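Tirkutach 셀 README
주방 탁상 작업용 한 팔 로봇 셀: 설치, 점검, 수리 기록

Tirkutach는 클레밀라드(Clemilard) 연구실 2층 창가 쪽에 있는 로봇 팔 셀입니다. 흰색 팔 하나, 두 손가락 그리퍼, 흰 테이블, 그리고 식기와 장난감 음식이 전부인데 정말 재미있는 셀이에요! 이 저장소에는 셀을 켜고, 맞추고, 고치는 데 필요한 설정 파일과 스크립트가 들어 있습니다. 여기서 모은 데이터는 Kistoncombe라는 이름으로 따로 관리하며, 현재 에피소드 2227개 중 1527개가 검수를 마쳤습니다. 나머지는 Rasha Khoury가 계속 보고 있습니다.

폴더 구조

config/ 팔 관절 한계, 그리퍼 힘, 홈 자세
calib/ 손목 보정값과 테이블 평면 보정값
scripts/ 시작, 종료, 점검용 스크립트
layouts/ 물건 배치표
log/ 정비 일지 (손으로 쓴 것도 스캔해서 여기에)

처음 켤 때

1. 테이블 위에서 팔이 지나갈 자리를 비웁니다. 홈 자세로 돌아갈 때 팔꿈치가 생각보다 넓게 돕니다.
2. 비상정지 버튼을 눌렀다가 풀어 봅니다. 눌린 상태에서 scripts/check_stop이 STOP을 찍어야 합니다.
3. 제어기 전원을 넣고 팔이 부팅을 끝낼 때까지 기다립니다. 급한 마음에 이 단계에서 브레이크를 풀면 제어기가 오류를 물고 처음부터 다시 해야 합니다(저도 여러 번 했습니다).
4. scripts/home을 실행합니다. 속도는 config에 있는 느린 값 그대로 두세요.
5. 그리퍼를 끝까지 열었다 닫기를 두 번 반복합니다. 두 값이 서로 다르면 아래 그리퍼 항목으로 가세요.

케이블

팔 바깥을 따라 내려오는 검은 케이블이 이 셀에서 제일 손이 많이 가는 부품입니다. 손목을 크게 돌리는 동작이 많다 보니 늘 같은 자리가 꺾입니다. 예전에는 팔에 바짝 묶어 두었는데 Pak-hei Kuo가 여유를 넉넉히 주는 방식으로 바꾼 뒤로 9월 이후 단선이 한 번도 없었습니다. 훌륭한 수정이었어요!

점검 요령은 이렇습니다. 제어기를 끄고 팔을 손으로 받친 상태에서 손목 관절을 양쪽 끝까지 돌려 봅니다. 케이블이 팽팽해지면 클립을 한 칸 아래로 옮깁니다. 커넥터는 손가락으로만 조이고 펜치는 쓰지 마세요. 나사산이 무릅니다.

그리퍼

손가락 끝 패드는 소모품입니다. 접시 테두리를 집는 작업이 많은 날에는 안쪽 모서리부터 닳습니다. 교체 순서:

- 그리퍼를 절반쯤 연 상태에서 전원을 끕니다.
- 패드 나사를 풀고 헌 패드를 떼어 냅니다. 접착제가 남으면 알코올 솜으로 닦습니다.
- 새 패드를 끼우고 양쪽 높이를 눈으로 맞춥니다.
- scripts/grip_zero로 영점을 다시 잡습니다. 건너뛰면 얇은 접시를 꼭 놓칩니다.

힘 설정은 layouts의 물건별 표를 따릅니다. 장난감 딸기와 바나나는 낮은 값, 냄비 손잡이는 높은 값이에요. 케첩병은 눕혀 놓은 경우와 세워 놓은 경우의 값이 다르니 배치표 이름을 꼭 확인하세요.

테이블과 전자레인지

테이블 상판에 있는 작고 어두운 원형 자리는 스티커로 덮지 마세요. 평면 보정 때 기준점으로 씁니다. 보정은 scripts/plane_cal을 돌리고 그리퍼 끝을 화면에 나오는 순서대로 가져다 대면 끝납니다. 익숙해지면 커피가 식기 전에 마칠 수 있습니다.

검은 전자레인지는 위치가 조금만 틀어져도 문 여는 동작이 실패합니다. 청소한다고 들어냈다면 반드시 보정을 다시 하고 일지에 적어 주세요. 문 손잡이 앞에 다른 물건을 두는 배치도 있는데, 그 배치에서는 문 열기 작업을 돌리지 않습니다.

자주 만나는 증상

팔이 홈 자세 직전에 멈춘다
관절 한계 파일이 옛날 것일 가능성이 큽니다. config를 새로 받고 제어기를 재시작하세요.

집는 위치가 한쪽으로 계속 밀린다
손목 보정값이 어긋난 경우입니다. Feng-yi Lam이 만든 scripts/wrist_cal이 아주 잘 됩니다. 접시 중심을 겨냥하는 자세로 확인하면 오차가 금방 눈에 들어옵니다.

그리퍼가 닫혔다는데 값이 흔들린다
패드 마모 아니면 커넥터 헐거움입니다. 패드부터 보세요.

점검 자세 돌려 보기

보정이 끝나면 scripts/plate_check를 실행합니다. 팔이 연두색 접시 위로 내려가 잠시 머무르는 짧은 루틴입니다. 이때 볼 것은 손가락과 접시 테두리의 관계, 그리고 케이블이 어디에도 걸리지 않는지입니다. 주변 물건은 배치표대로 둔 채로 돌려도 됩니다. 저는 이 루틴을 정말 좋아해서 아침마다 한 번씩 돌립니다.
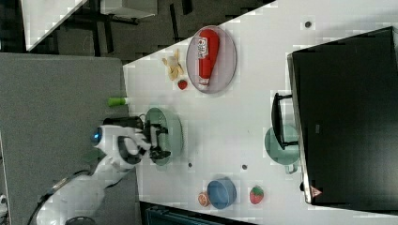

문의와 수정 제안

기계 쪽은 Pak-hei Kuo, 보정 스크립트는 Feng-yi Lam, 데이터 검수는 Rasha Khoury에게 물어보세요. 수정 제안은 언제든 환영합니다! 정비 일지를 고칠 때는 앞사람 기록을 지우지 말고 밑에 이어서 써 주세요.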